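Flarna to Hold Open Day on Two-Arm Handling Cells

Registration open until places are filled

January 8, 2026 - Flarna, a supplier of small automation cells for parts handling and kitting, will open its Lammers site to visitors for one day in February. The open day is meant for production engineers, maintenance staff and technical schools. Admission is free, but visitors must register in advance.

The main item on the program is a demonstration of Tomaron, the company's planning software for cells with two arms working over a shared table. Tomaron checks each move in simulation before it is released to the controller. Visitors will first follow a task on screen, then see the same class of task on hardware in the test hall. Typical work includes emptying and filling bins, moving round parts and handling cable, a material that remains difficult to model because its shape changes with every contact.

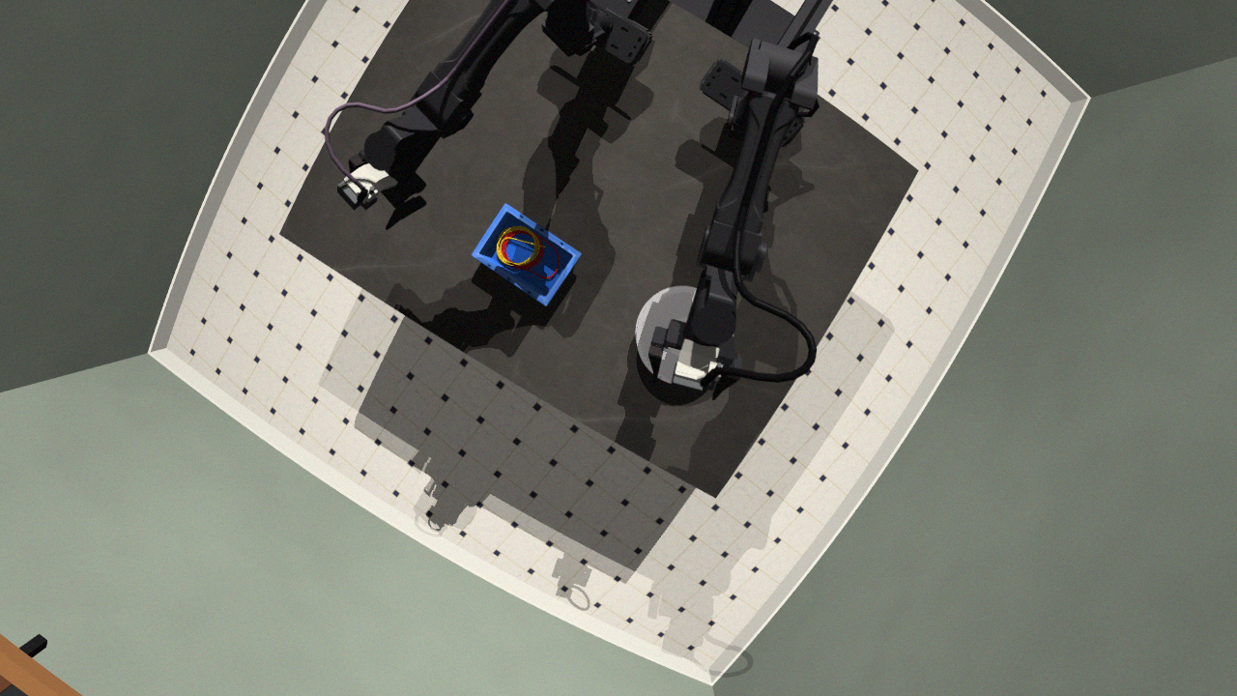
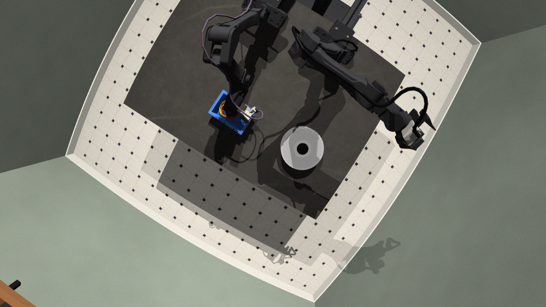 Simulated two-arm cell with a blue bin on a dark work surface, seen from above.

Each demonstration lasts 90 minutes and is given 3 times during the day. The first part covers cell layout, camera placement and the rules that keep the arms from entering the same space. The second part covers error handling. Operators will change the position of a bin between runs and show how the plan is recalculated. Visitors may propose their own start positions at the operator station.

Jurnex, which supplies the motion controllers used in the test hall, will have a table next to the demonstration area. Its engineers will answer questions on cabling, spare parts and connection to existing line controls.

The event takes place in the former machine shop on the Lammers site. The building dates from 1942 and was refitted for test work with a new floor and power supply. Safety shoes are required in the hall and can be borrowed at the entrance. Photography is allowed in the demonstration area but not in the adjoining customer bays.

Attendance is limited to 200 visitors. Registration is through the events page on the Flarna website, where the date, start times and directions are also listed. Schools should register as a group and state the number of students. Parking is available at the north gate - the south gate is closed to visitors.

Press contact: Flarna, Communications Office, Lammers site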